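Chapter 4

Gathering Examples

4.1 What this chapter covers

The last chapter ended with a model that could be trained but had nothing to train on. We described the network, the loss and the way actions are cut into short runs, and we took it for granted that a folder of good examples was waiting on a disk. In most projects that folder takes longer to fill than everything else put together. It is also where most of the faults in the finished system come from, and they are hard to trace afterwards.

By the end of the chapter you should be able to write a task sheet for an operator, plan the variation in a set of episodes, decide which episodes to keep, and label what you have kept so that another person can use it. Chapter 5 deals with cleaning and resampling the recorded signals, so we leave sample rates and clock errors until then.

We use one running case, the table clearing task from the Mollow course. Mollow is the set of practical exercises that goes with this book, and the same task comes back in Chapters 5, 7 and 9. The arms are placed at a table with a few light objects on it: trays, cups, scraps of paper. The job is to put the rubbish in the bin and leave the trays where they can be picked up. A person can do it without thinking. A two-armed machine needs a good many examples, and the examples need to differ from one another in the right ways.

4.2 Terms

An episode is one recorded attempt at a task, from the start signal to the stop signal. It holds the camera images, the joint positions of both arms, the gripper openings and the commands that were sent.

An operator is the person who produces the movement. The operator may guide the arms by hand, use a pair of matching leader arms, or wear trackers. The method matters less to this chapter than you might expect, and we point out the places where it does matter.

A layout is the arrangement of objects at the start of an episode. Two layouts are different if a person looking at the table would reach for things in a different way. Moving a cup by the width of a finger doesn't make a new layout, although it is still useful and we come back to it in 4.5.

A session is a run of episodes recorded without changing the cameras, the table or the room. If somebody knocks a camera, the session is over, even if the camera is put back at once.

A batch is whatever you hand over for training. It is usually made up of several sessions.

4.3 How many episodes?

Students ask this first, and no single number answers it. We can give the numbers for the running case. The first Mollow batch had 200 episodes, all recorded at Posbridge. The policy trained on it could clear a cup from the middle of the table and very little else. The second batch had 700 episodes, recorded by three operators at Posbridge and Idville, and the policy trained on it could deal with most layouts in the set and some that were not in it.

It would be easy to read this as a lesson about size. We checked by drawing 200 episodes from the second batch, spread evenly over operators and layouts, and training again from the start. The result was much nearer to the full second batch than to the first. The first batch had been recorded by one person over one afternoon, and that person had put the cup down in nearly the same place every time. Most of those episodes told the model the same thing.

So plan the variation first and count afterwards. A sensible order of work is:

1. List the things that will change when the system is in use.
2. Strike out the ones you can hold fixed, and write down that you have done so.
3. For each of the rest, choose the values you will record.
4. Work out how many episodes that gives, with at least a few for each value.
5. If the number is too large, go back to step 2.

Step 2 is often skipped. If the table will always be white, say so in the notes. Someone who later moves the system to a dark table will then know why it has got worse.

4.4 The task sheet

Operators work from a task sheet. It should fit on one page and be readable from a standing position. The Mollow sheet for table clearing reads as follows.

Task: clear the table.
Start: both arms at rest, both grippers open.
Objects: as on the layout card.
Do: put each piece of rubbish in the bin. Use the arm nearer to it. If it is out of reach, pass it across.
Leave: plastic trays on the table.
Stop: when both arms are back at rest.
If you drop something: carry on and pick it up, unless it has left the table.
If it has left the table: stop, mark the episode, reset.

The line about dropped objects was added late. Without it, one operator stopped at every drop and another never stopped at all, and the batch held two different ideas of what the task was. A learning system will copy both. If the two of you disagree about what to do, it will try to average you, and the average of stopping and carrying on is an arm that hangs in the air over the table.

Keep the wording short and use the same word for the same object all the way through. If the sheet says "tray" in one line and "dish" in another, the labels will drift in the same way, and anyone training on language instructions will have to mend them by hand.

4.5 Layouts and small shifts

For each task, prepare a set of layout cards. A card is a rough sketch of the table with the objects drawn in. The Lukumay group, who use the Mollow exercises in a second-year class, print theirs and shuffle them before each session. This is a good habit. If operators choose their own layouts, they choose ones that are comfortable, and the corners of the table are left bare in the data.

Within a layout, allow small shifts. The operator puts the objects down by hand, by eye, and doesn't measure. Don't mark the table with tape. We have seen a policy that had learned to reach for the tape.

Soft and crumpled things need extra care. A ball of paper or a foil tray doesn't keep its shape from one grasp to the next, so every episode changes the object a little. Over a long session the change is large. You can treat this as free variation, provided that you swap in fresh objects now and then. At Posbridge we changed the foil trays after each set of cards, and the paper whenever it had been squashed so flat that the gripper slid over it.

Objects that can stand or lie should be recorded both ways. A cup on its side needs a different approach from a cup on its base, and a cup that has been tipped by a clumsy grasp is the very thing the system will meet in use. Have at least one card in five start with something lying down.

Backgrounds count as well. The head camera sees a good deal beyond the table, and what it sees there is part of the example, wanted or not. Where people will be about when the system is in use, record with people about, and let them sit, shift and leave as they like. Do not ask them to keep still.
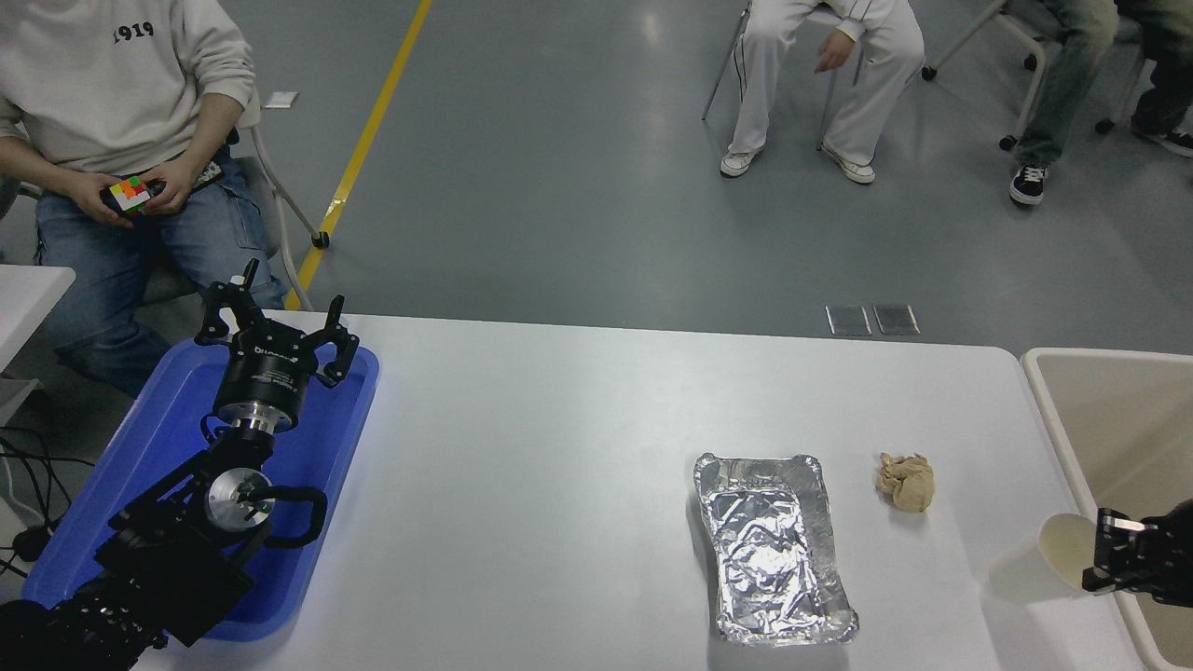
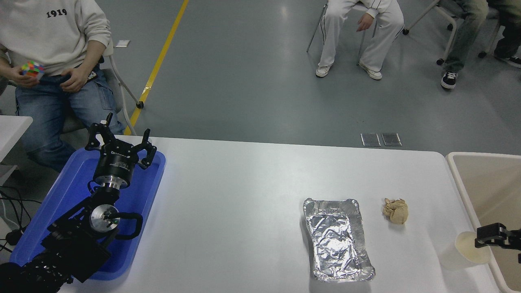

Table clearing in the Mollow course, head camera. The foil tray and the ball of paper are on the table in both views.

4.6 Keeping and discarding

At the end of a session every episode is given one of three marks: keep, discard or hold.

Keep an episode if the task was finished as the sheet describes. It needn't be graceful. A slow grasp, a second try or a change of mind halfway is worth having - these are the only examples of recovery the system will get.

Discard an episode if a signal is missing, if a person's hand came into the work area during the recording, or if the start layout didn't match the card. Discarded episodes are moved to their own folder and are not deleted. You may want them later for testing a fault detector.

Hold an episode if you can't decide. Held episodes are looked at by a second person, who doesn't see the first person's notes. In the second Mollow batch 170 episodes were held and 100 of those were kept in the end. If you are holding many more than that, the task sheet is probably unclear, and it is cheaper to rewrite the sheet than to argue over each recording.

Mark on the same day if you can. Operators remember why an episode felt wrong, and that memory doesn't last the week.

4.7 Labels

Each episode should carry, at the least:

the task name, spelled as on the sheet
the layout card number
the site
the session number
an operator code, never a name
the mark (keep, discard or hold)
one line of free text, which may be left empty

The free text line earns its place. Searches over it have turned up a loose gripper finger, a lamp that flickered and a whole session in which the left and right camera feeds had been swapped.

Write the label file in a plain format and store it beside the recordings. Labels kept in a separate database get lost when the data is copied, and data is always copied.

4.8 Before you start recording

Exercise 4.1 asks you to write a task sheet for a job of your own choosing and give it to someone who hasn't read this chapter. Stay out of the room while they work through it with their own two hands. Compare what is on the table afterwards with what you meant, then change the sheet and try it on a different person.

Exercise 4.2 uses the layout cards in Appendix B. Sort them by which arm has to move first, and check whether either arm is short of examples. You will need your answer for the first section of Chapter 5.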